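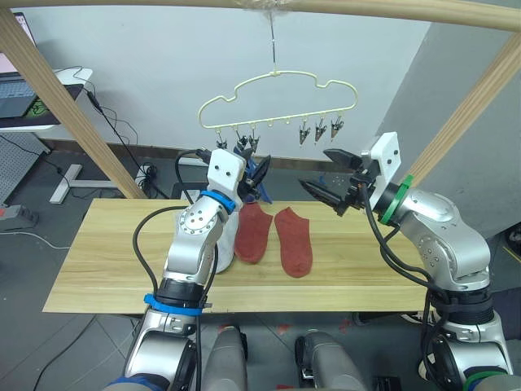 About our school

Stollitz Language School is a small evening school in Ustbridge, close to the old Troncoso bakery. Ilir Kovačević opened it with 3 pupils at his kitchen table. Today we have 102 adult learners and we teach English, Albanian and Croatian.

Most of our pupils work during the day, so lessons begin after six and last 57 minutes. Then there is tea – please bring your own cup. We speak slowly in the first weeks and we do not laugh at mistakes, also the teachers make them.

In June we have oral tests. The written test is for those who want it.

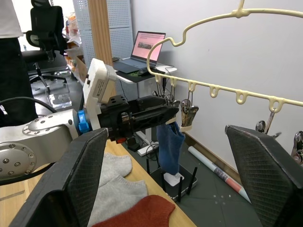
How to join

Come to the office on the first floor and ask for a trial lesson. It costs nothing. A full course has 40 lessons and can be paid in parts. For the beginners we use the Clestex reader, which you can borrow from us until the course is finished.

Page last changed in August 2014.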